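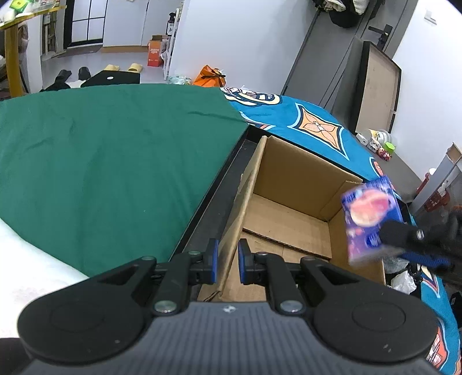 Figure 8.1 Two grippers at work over an open cardboard box. The one on the right grasps a package.

Chapter 8
Deciding When to Let Go

Chapter 7 ended with a grasp. The fingers had closed, the planner had marked the object as held, and the program was ready for its next step. This chapter deals with the step after that, which is placing the object in a container.

Placing looks like grasping run backward, and early software often treated it that way. The program moved the gripper to a target point, opened the fingers, and reported success. This works when the target is a flat shelf. A box has walls, flaps, and a floor that may not be level, and the held object hides part of the box from the camera.

Ruth Apaza and Gilberto Henao ran into this while writing the first placement module for Starkora. Their log held 1,986 release events. The module had labeled every one a success, because the only thing it checked was the distance between the fingers. When Henao sorted the log by hand, he found 14 different ways a release could go wrong. Five of them could not be detected from finger position at all.

Consider the box in Figure 8.1. A planner has to find its walls, decide which region counts as inside, and choose a path for the package that clears the near edge. The raised flap on the bottom changes the height at which the package will come to rest. With two grippers sharing the space, each path must also be checked against the other.

We will treat these as separate problems. Section 8.1 covers container models, from simple bounding boxes to height maps. Section 8.2 adds the held object to the collision check. Section 8.3 develops a release test that combines finger position, wrist force, and a camera view. Section 8.4 extends the planner to two arms.

Before you begin, you should be able to:
Convert a point between camera and gripper coordinates (Section 3.2)
Write a state machine with a failure state (Section 5.4)
Read a height map (Section 6.1)

Key terms: release pose, clearance, container model, held-object geometry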